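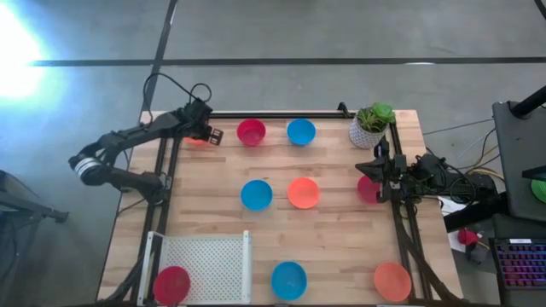

4. Laying Out and Stacking the Bowls

Published February 6, 2024
By Luner Technical Documentation

This section covers placing the plastic bowls on the work table, sorting them by color, and stacking them for storage. Complete Section 3 (leveling the table) before you start.

4.1 Before you begin

Wipe the wood surface along the strips with a dry cloth. Crumbs or grit under a bowl will scratch the finish when the bowl is pushed sideways. Check that the screws in the black metal edge rails are tight.

You will need the red, blue, and orange bowls, a soft cloth, and the Plekora storage tray.

4.2 Laying out

1. Place all bowls on the table with the open side up.
2. Arrange them in three loose rows. Exact alignment is not required, but no bowl should touch another.
3. Leave 2 inches between each bowl and the nearest rail. A bowl resting against the rail is hard to grip by the rim.
4. Mix the colors across the rows. Do not put all the bowls of one color in the same row.
5. Look inside each bowl and remove anything left in it.

Note: Reds vary slightly between production batches. A red bowl with a pink or magenta cast is still sorted as red.

4.3 Stacking by color

1. Choose one base bowl for each color. Use the one closest to the center of the table.
2. Pick up a second bowl of the same color by the rim and lower it straight down into the base bowl.
3. Release the bowl when it is seated. Do not press.
4. Repeat until each color forms a single stack.
5. Move the finished stacks to the tray, tallest first.

CAUTION: Do not slide a stack over the rail. Lift it clear. The rail edge can chip the bottom rim.

CAUTION: Do not stack more than 6 bowls. Taller stacks tip when carried – this applies to the tray as well.

4.4 If bowls stick together

Hold the stack upright and twist the top bowl a quarter turn while lifting. If it does not release, run warm water over the outside of the lower bowl and try again. Do not pry with a blade or screwdriver. Dry both bowls before returning them to the table.

4.5 Care

Wash by hand in water no hotter than 40 °C. Do not use the bowls in a microwave or oven. Oil the table top every November with Rashti board oil, after sanding any raised grain lightly with 400 grit paper. Keep bowls off the surface until the oil is fully absorbed.

Related sections
Section 3: Leveling the Table
Section 5: Cups and Saucers
Section 6: Plekora Tray – Assembly and Labels
Corkerska Rail Kit: Replacement Parts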